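Prumeck 62 Floor Coating

Two-part, water-based epoxy for interior concrete. Satin finish. Supplied by Isbridge in 7-gallon kits, part no. 309.

Surface prep: concrete must be cured, clean and free of sealer. Grind or acid-etch before coating. Do not apply over damp slabs – test first.

Mixing: add Part B to Part A and stir at low speed. Do not thin the first coat.

Compressive strength: over 4000 psi, fully cured.

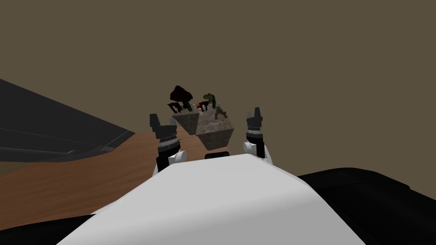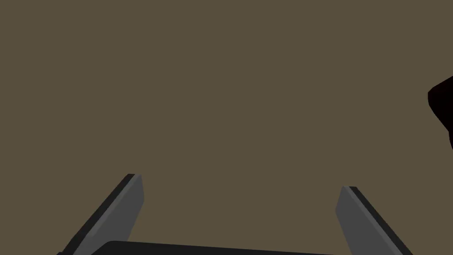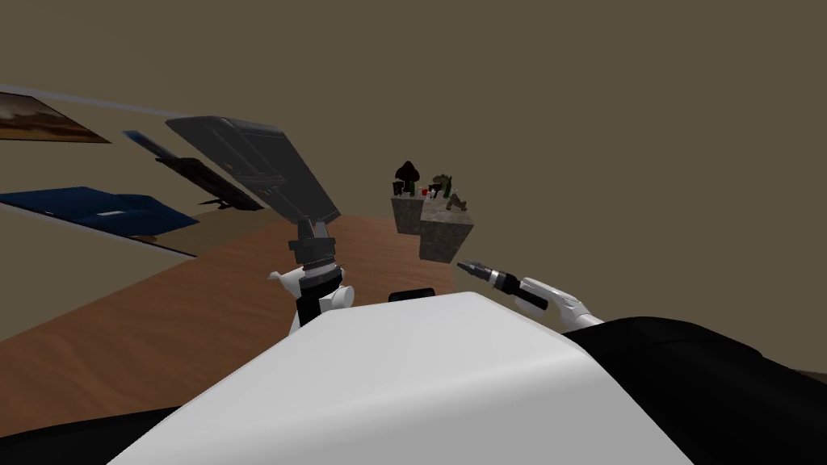
Store kits upright and keep from freezing. Opened containers cannot be returned. Data sheet revised 2024-12-05.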